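Visit report: Graditz post-production open day

Graditz opened its post-production building to visitors in February, between the delivery of two streaming titles. I joined the afternoon group, led by Hema Rao, who supervises picture finishing. The tour covered the grading suite, the dubbing stage and the machine room, in that order.

The grading suite was set up with a reel from Huanca, a romantic drama due on a streaming service later in the year. Rao showed the same dialogue passage in HDR and in the SDR version derived from it. The SDR pass is started automatically and then trimmed shot by shot. Skin tones needed the most correction, mainly in the candlelit dinner. A feature of this length takes 10 working days for the main grade and 4 more for the trim.

On the dubbing stage, re-recording mixer Ravindran Menon played a street argument from Plurneck, first with production sound only, then with replaced lines and effects. Two of the lead's lines had been re-recorded because of traffic. I could pick out one of them. Menon keeps the near-field mix separate from the cinema mix – dialogue sits slightly higher and the low end is reduced. The stage seats 40, though our group used only the back two rows.

The machine room was the shortest stop. Storage is around 500 terabytes, split between active projects and titles awaiting archive. Asset tracking runs on Numine, a system written in-house, which logs each version of a reel against the edit it came from. Visitors were asked to stay behind the glass.

Questions were taken in the foyer afterwards. Most concerned subtitles and foreign-language versions, which are prepared at another site.
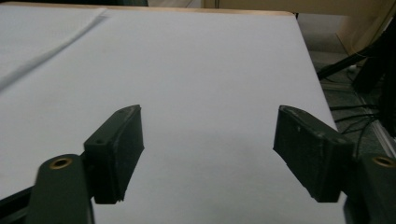

Why does a streaming film need a separate near-field mix?
Most viewers listen at home on small speakers at lower volume, and a cinema mix played that way can leave the dialogue too quiet against the music and effects.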